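Regional network board > Campus IT > Grendwood shared network plan - worth signing?

ridgeline_ops
Posted 10/03/2018

Our college got the packet for the Grendwood plan this morning. Short version: the state's two-year schools pool their internet contracts, one office runs the fiber, and everybody gets "research-grade connectivity" by April. I've read all 73 pages and I still can't tell you who answers the phone when the link goes down.

The packet says each campus gets "up to" 40 gigabits. Up to. My home provider says "up to" as well.

Has anyone been through one of these?

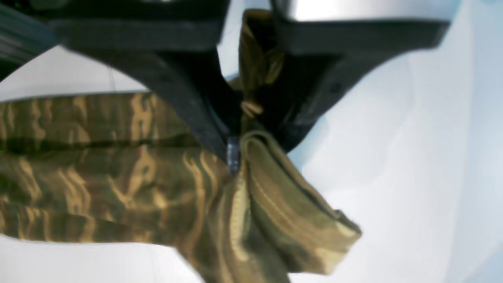
The part that bugs me most is the cost sharing. Small campuses pay a flat fee in year one, and then it moves to a formula that's in an appendix. The appendix wasn't attached. I asked for it and got a link to the same packet.

kswanepoel
Karabo Swanepoel, Halevora campus. We signed the early version. The fiber itself is fine and I have no complaints about the speed. Billing was a mess for the first few months and then it got better. You're being a little hard on them.

ridgeline_ops
Got better how? Did the bill go down or did you stop being surprised by it?

kswanepoel
Second one, mostly. But we were paying more before, for a worse line.

tapedrive
I'd want to see those two bills side by side before I believed that. Every pooled contract I've seen compares itself to the old list price, and no school was paying list price.

old_punchcard
Agree with tapedrive. Also, what does a school with 500 students do with 40 gigabits? Ours has trouble filling one. The plan talks about "data-intensive research" on every other page and we teach welding, nursing and bookkeeping.

r_heinonen
You build for what the labs will be sending in a few years, not for today's web traffic. Even a small imaging lab fills disks fast, and those files have to go somewhere. I do think the plan is oversold. The need is real though.

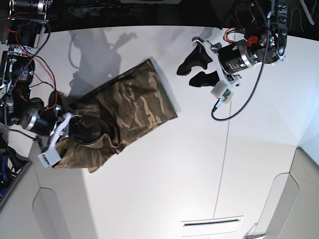

Camo clothing on the white table, right arm at the left side.

I'd put the money into the last stretch inside the buildings first. We have closets with switches older than my students, and a fat pipe to the front door won't fix those.

ridgeline_ops
Reijo, that's my point too. Page 12 says in-building wiring is "a campus responsibility." So we pay for the pipe and then pay again to use it.

old_punchcard
And who picked Tshabalala as the contractor? Was there a bid?

kswanepoel
There was a bid. Three firms, and the scoring was posted. I can dig up the sheet.

tapedrive
Please do. I looked for it on the plan's site and found a press release and a stock photo of a handshake.

kswanepoel
Sent it to you both. Keltasetti came in lower but wouldn't commit to a repair time in writing. Tshabalala did, four hours.

ridgeline_ops
OK, that's more than the packet told me. Four hours from when, though - from the call or from when they open a ticket?

kswanepoel
From the ticket.

tapedrive
Ha. There it is.

r_heinonen
Ask for it to be changed before you sign. We did on our last contract and they gave in after one email.

ridgeline_ops
Will try. I'm also asking for the formula in writing and an exit after year two. If they won't give me either one, we stay on what we have, slow as it is.

old_punchcard
Post what they say about the exit. Ours is due for a vote too and the packet doesn't mention leaving at all.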